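Hatora H2 Hardware Wallet

Offline key storage for Bitcoin and other supported coins

Product code: H2-STD
Availability: in stock, ships from the Plinerstead warehouse

Overview

The Hatora H2 is a hardware wallet for users who hold their own private keys. Keys are generated on the device and stored in a secure element. Transactions are prepared on a computer or phone, sent to the H2 over USB-C, checked on the device screen and signed internally. The private key does not leave the device at any point in this process.

The H2 replaces the H1. It uses the same recovery phrase format, so an existing H1 wallet can be restored on an H2 without moving any coins on the blockchain. Accessories for the H1, other than the cable, do not fit.

Key generation and backup

During setup the H2 creates a 24-word recovery phrase from its internal random number generator. Users who prefer to supply their own randomness can enter dice rolls instead. The words are shown once on the device screen and must be written down before setup can continue. The device then asks for selected words to be entered again.

An optional passphrase can be added to the recovery phrase. Each passphrase opens a separate wallet. The H2 does not store passphrases and has no means of telling a mistyped one from a correct one, so an unexpected zero balance should first be treated as a typing error.

PIN and lockout

The PIN may be four to twelve digits. After each wrong entry the waiting time before the next attempt increases. After ten wrong entries the device erases its keys and returns to the factory state. The wallet can then be restored from the recovery phrase. Dondell, the manufacturer, holds no copy of the phrase or the PIN.

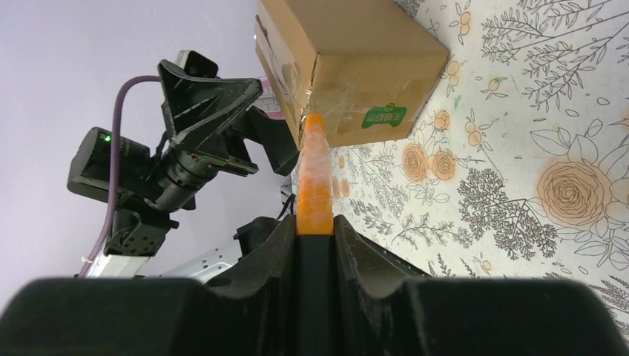 Can the H2 be used with more than one computer?

Any computer running the desktop software can be used. The accounts are derived from keys on the device, and the software rebuilds the balance and transaction history each time it is installed. Address labels are stored locally and have to be exported and imported by hand.

Software

The H2 works with the Gallardo desktop application, which is supplied as a free download. Gallardo shows balances, builds transactions and installs firmware. It connects to a public server by default. Users running their own Bitcoin node can enter its address under Settings, Network.

Fees are set in Gallardo before signing. Three presets are offered, along with a manual field. The fee is repeated on the device screen next to the destination address and the amount. If any of these differ from what was entered on the computer, reject the transaction on the device.

Firmware images are signed. The bootloader refuses an image with an invalid signature and shows a warning. Updates do not normally affect stored keys, but the recovery phrase should be at hand before an update is started.

Specifications

Connection: USB-C, data and power
Battery: none
Display: monochrome, 128 x 64
Controls: two buttons
Address log: last 96 receive addresses
Saved contacts: up to 30
Flash endurance: more than 700 firmware writes
Auto-lock: adjustable, one to 15 minutes
Case: anodized aluminum

In the box

H2 device
USB-C to USB-A cable
Two recovery cards
Printed setup guide

The device ships without a PIN and without a recovery phrase. If a unit arrives with a phrase already filled in on a card, do not use it. Contact support and keep the packaging.

Ordering and returns

Orders placed before 2 p.m. leave the warehouse the same working day. Orders of more than one carton are shipped on Thursday. Unopened units can be returned for a refund. Opened units are exchanged only if faulty and are not resold.

Hatora is a product line of Dondell. The H2 stores keys and signs transactions; it does not buy, sell or exchange coins, and its price does not include network fees.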